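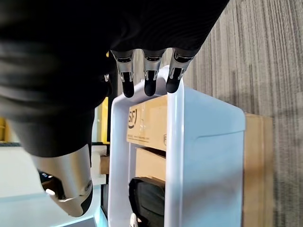

Hum on the Tredix desk, channel 6

27 June 2024

Filed under: Workshop notes / Audio / Faults

Picked up where Margareta left off. The complaint is a low hum on channel 6 as soon as the laptop is plugged in. Running the laptop on battery, it goes away. Plugged into the mains, it comes back, so it's a ground loop through the charger.

Swapped the lead first, a 3.5 mm to twin jack we'd had on the bench. No change. Tried the one out of the Jendov kit, which is shorter and better screened. Slightly less hiss, same hum.

Put the Alexiou isolating box in line between laptop and desk. Hum gone on headphones and on the monitors. The low end is a touch thinner with the box in. I ran a sweep and the drop starts below 60 Hz. Fine for speech and backing tracks, less fine if someone wants to play bass-heavy stuff through it.

Also tried a USB interface with balanced outputs into channels 5 and 6. Quiet, full range. Needs the laptop's output set by hand each time or it goes back to the built-in speakers.

Fader on 6 is scratchy near the top. Cleaned it, worked it up and down, better but still a crackle. Part number is 1419, ordered two.

To do:
- fit the fader when it comes
- label the isolating box
- check the aux send, left it at unity

Comments

Ákos Hegedűs: Did you try both on the same mains strip? Cured it for me in November on the old desk.

Margareta Roman: I did, same hum. Box stays in for now. Please leave the short lead with it.

Ákos Hegedűs: OK. I've got a spare 1419 in my drawer if yours are slow.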